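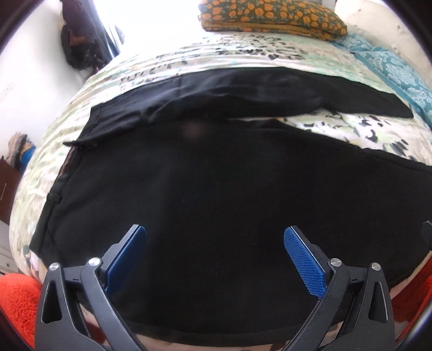
My sister says you fold it in thirds on the bed, sleeves or no sleeves, and it never creases. I have my doubts.

Black fabric shows everything. Lint, cat hair, the line where you folded it. Laying it flat and smoothing it out first is the one step I do believe in.

The Etano folding video has you do 39 pieces in one go. On whose bed? Mine holds one big black thing and one narrow one and then it's full.

Also tried the Varkine packing cubes. Paid almost 400 for the set - for zippered bags. Same clothes, same suitcase, and now I have to remember which bag has the socks.

Somebody will tell me to roll it. I rolled everything for Cáceres in May and spent the first night hanging shirts in a steamy bathroom.

So, thirds, I guess. Trim side in so it doesn't snag. Will report back, not expecting much.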